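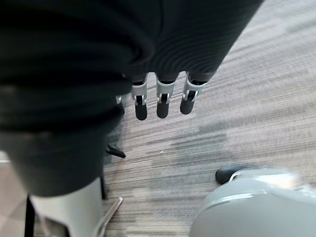 You can have your file but not the bits about other people, went one of the first replies, and the other people were my mum and my sister, so what was I meant to do with it. We kept coming back to this during coding. It ended up shaping most of section 4.

Figure 3. Three fingers with black tips, under dark cloth, pointing to the floor.

4.2 Asking for the file

Requests first. 70 went in from former residents of the two sites, Cirnlow and Iruvwood, or from family holding written permission. 40 produced some kind of file. The other requests got a holding letter, a "no trace" letter, or nothing by the time we stopped collecting in November. We treat "no trace" and no answer seperately below, as the people waiting did. A letter saying no trace was often read as a claim that the person had never lived there. One woman had her school photo with the Iruvwood gates behind her and sent a copy back with the letter. No answer yet.

Cirnlow did better than Iruvwood, mostly down to storage. Its ward books went to the county when the place closed and stayed in one building. Iruvwood's went to a private store run by Hegde, 1,000 boxes, listed by year of discharge and not by name. If you left in a year you can't remember, or were moved and not discharged, the search more or less stops there. Several people had been moved three or four times. Staff at the store were helpful on the phone but could not open boxes without a box number, and the box number is in the box list, and the box list is held by the health trust. Two applicants gave up at this stage and said so.

What came back. Of the files released, 20 had whole pages blacked out. Reasons given: third party details, "distress", and in a few cases no reason at all. Distress needs more space than we have. Roughly worded in all the letters, and never put to the applicant as a question. Adults in their sixties and seventies were told that reading about their own childhood might upset them, by an office that had not met them. Some agreed it might. They still wanted it.

Language in the files was the other thing. Grades, old diagnoses, remarks on looks and manners. We had expected this to be the main complaint and it wasn't, or not for most. Gaps were worse. No record of visits, letters home kept back and not mentioned, a birthday wrong for thirty years of ward notes.

We used the Mirkov scheme for coding, with one change: refusal and delay share a code in the orignal and we split them. Agreement between coders was fair on tone, good on everything else. Tone codes are reported but we put little weight on them.

Limits. Everyone here knew a file might exist and had help to ask for it, in most cases a support worker or a niece. People with no one to write the letter are missing from all of this. So are those who died waiting, apart from the one request carried on by a brother, which is taken up in 4.3 along with the question of who may ask after a death.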